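About Gruluvness

Gruluvness is a small evening school for people who want to learn to play music and never got around to it. We opened one June in two rooms above the old Lomov bakery, with eleven folding chairs, a piano that wouldn't hold its tuning past the weekend and a sign we painted ourselves. The sign is still up. The piano has been replaced twice!

Most of our students are adults. Some played the clarinet in junior high and still have it in a closet, and some have never read a note in their lives and are a little scared of the whole thing (please come anyway, we love beginners). We teach piano, guitar, ukulele, fiddle, hand drums and voice, and on Saturdays there's a group class where everybody plays the same three tunes at whatever speed they can manage. It gets loud. It is our favorite hour of the week.

We went from 32 students in our first season to 200 in this one, and we still keep beginner groups to six. Lessons are 45 minutes. You don't need to own an instrument to start, as we have loaners for everything but the piano, and you can keep one at home for the whole term as long as you bring it back with all its strings.
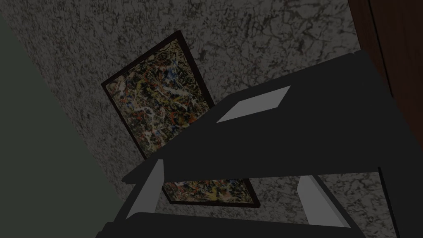
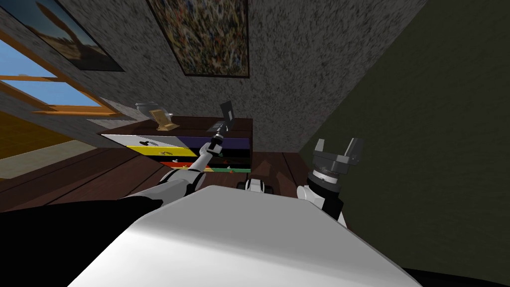

Two computer-rendered views

The name gets asked about a lot. It started as a typing mistake on our very first flyer, which was supposed to say "groove lessons," and by the time we caught it we had already paid for 573 copies. People called up asking for Gruluvness, so we kept it.

Our sheet music library is open to all students and their families. There are 1,784 pieces in it now, from nursery songs to some truly frightening piano studies, and they're filed by how hard they are, with the easy ones on the bottom shelf where kids can reach. Take what you like and sign the card. If you have old songbooks sitting in a box somewhere, we'd be thrilled to have them, even the ones with coffee on the cover.

Twice a year we put on a student night in the big room at Aigner Hall. Playing is optional, cake is not. Last time we had a fiddle group, a father and daughter on ukuleles, a whole table of hand drummers, and one very brave first-term singer who got the biggest cheer of the evening. The next one is Wednesday, November 30, 2005, doors at 6:30, and it's free for anyone who wants to come and listen.

New groups start every fall and spring. Stop by any weekday after four, try a few instruments and sit in on a class before you make up your mind. The stairs are on the left side of the building, and you'll hear us before you find the door.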